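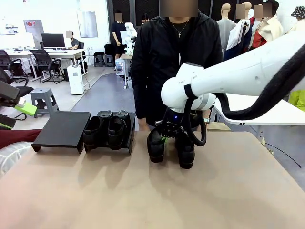
Working at the Robot Tables: Your Questions About the Floor Rules

Updated 21 Nov 2022

Welcome, and thanks for taking the time to read through this. Whether you're starting with us next week or you've been at Lokalel since we were in the old building, these are the questions that come up most often about working alongside the two-armed robots. Freya Wainwright and I have tried to answer them the way we'd answer them if you stopped us by the kettle, so forgive us if we go on a bit. If your question isn't covered, please ask it anyway and we'll add it the next time we tidy up the page.

Who do these rules apply to?

Everyone who comes within reach of a table. That means operators, of course, but also people who are only passing a pair of shoes across or coming to have a look. Visitors are very welcome, and they need to be signed in and walked around by someone who has done the floor induction.

Am I allowed to stand at the table while the arms are moving?

Yes, if you are the named attendant for that table. The attendant stands on the far side, facing the arms, where the operator has a clear view of them. There is one attendant to a table at a time. If a second person needs to come in, say to change a stand or look at a cable, stop the arms first and start again once they've stepped back.

Where should my hands be?

Resting on your own edge of the table is fine while the arms are working at low speed and the operator knows you're there. Reaching across, or in between a gripper and whatever it's holding, is something we only do with the arms paused. I know it's tempting to nudge a shoe that's about to tip over. Please let it tip! We have plenty of shoes, and the worst that happens is that we do the run again.

How do I ask for a pause?

Say "hold" in a good clear voice and wait until the operator says "holding" back to you. A nod doesn't count, and neither does a thumbs up, however cheerful. When you've finished, step back with your hands off the table and say "clear". The operator starts the arms again, never the attendant.

And if it's urgent?

Press the stop button. You won't be in trouble for pressing it, even if you were mistaken. Marjorie Whitlock, who wrote our first set of floor rules, used to press it once a month just so that people got used to the sound, and we've kept up the habit.

What should I wear?

Everyday clothes are fine, with closed shoes. The things we do ask you to think about are anything that dangles: hood drawstrings, lanyards, scarves, long necklaces and loose bracelets. Tuck them in or take them off before you lean over the table for any reason at all. Long hair should be tied back. A watch is all right for standing at the table, but we'd like it off if you're going to have your hands near a gripper, paused or otherwise. There's a tray for small valuables beside the sign-in book, and they're quite safe there.

How fast do the arms go?

With an attendant at the table, the limit is 200 millimetres per second, and it's set in the controller, so you don't need to judge it by eye. Faster runs are done with the table unattended and the floor tape respected.

Is there a standard behind all this?

There is. We started from ISO 10218, which covers industrial robots, and from ISO/TS 15066, which deals with people and robots sharing a space. They're worth reading if you have a quiet afternoon (and a strong cup of tea), but you aren't expected to know them. Our own rules are written in everyday language, and where you find them confusing, that's our fault and we'd like to hear about it. Please don't treat this page as a replacement for the risk assessment, though. Each table has its own, and it's kept in the folder for that table.

How should the table be set up for shoe work?

Put the display stands where the task sheet shows them and check that they sit flat. Shoes go out in pairs. Anything soft that isn't part of the task, such as cloths and plush items, should be kept to the side and well out of the arms' path. Drinks don't go on the table, and neither do phones — Roy Tindall has lost two that way and would like to spare you the experience.

What about the cables?

Look along both arms before the first run of your session. The cables need enough slack to let the wrist turn, with no loop hanging low enough to catch on a stand or a shoe. Check the straps while you're there, as they do work loose over time. Cables on the floor should be kept away from where the attendant walks. If you find a worn patch, don't tape over it. Hang the red tag on the table and let Terence Catterall know.

How long can I be an attendant for?

Sessions are 50 minutes, with a proper break afterwards, and no more than four in a day. It looks like easy work, but paying attention to something slow and repetitive is surprisingly tiring. If you need to swap sooner, just say so.

Can I take photos?

Ask the people in view first, including anyone working at the desks behind. Many of us would sooner not be recognisable, and that's respected without discussion.

Who do I talk to if something doesn't feel right?

Freya or me in the first instance. Near misses go in the green book, and a line or two is plenty. We read them together at the end of each month. The rule about saying "clear" came out of an entry made in September, so they really do get used.

Lorraine Hollis
Floor Safety, Lokalel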